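Section 4: Setting up the kitchen cell in the simulator

Welcome to the fun part! By now you've got the Padside arm bolted to its bench and talking to the controller. Before it picks up anything real, we bring the whole cell to life in Gekuden, our simulator, and get the two matched up. Put on some music and take your time with it. A tidy virtual cell makes every later job easier.

You will need:
The cell file from your Irkbridge starter kit
A tape measure
The bench sheet you filled in during Section 3

4.1 Load the cell

1. Open Gekuden and choose File, then New Cell.
2. Pick the kitchen template. It comes with walls, a counter and cupboard fronts already in place.
3. Type in your bench height from the bench sheet. Use centimetres, and check the units box twice (I've caught myself out there more than once!).
4. Save the cell under a new name so the template stays clean.

Note: The November 9, 2020 release changed the colour of the default walls. If yours look different from a colleague's, compare release numbers before you go hunting for a fault.

4.2 Place the arm

1. Drag the arm base onto the mounting point until it snaps.
2. Set all joints to home.
3. Jog each joint 15 degrees either way at low speed and watch for the red collision flag.
4. If the flag comes up, move the base back 2 cm and try again.

Caution: Disconnect the real arm before you jog the virtual one. With the live link on, both will move.

4.3 Add the test objects

1. Open the Objects tray and drop in a block and a paper towel roll.
2. Stand the roll upright on the block. Let the physics run for 100 steps so it can settle.
3. Turn shadows on. They're a terrific help when you're judging the gap between the gripper and whatever is behind it. 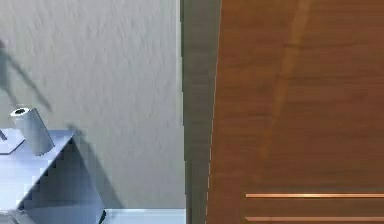 4. Leave shadow quality on Low while you're still moving things. Jagged edges are fine at this stage, and the view stays lovely and quick. Switch to High when the layout is locked.
5. If the roll is leaning, pause the physics, select it and press Level. Then run the steps again.
6. Save a snapshot and label it Start.

4.4 Run the first pick

1. Load the Hettiarachchi grasp routine from the Routines menu.
2. Set the speed to 9 per cent and press Run.
3. Keep the pointer near Stop for the first go.
4. Return to the Start snapshot after every run.

Tip: Kavinda Siriwardena on our support desk keeps a list of grasp settings for light, hollow objects, and it's a great read. Ask for the May version.

When the pick runs clean from the Start snapshot, go to Section 5 and connect the live link.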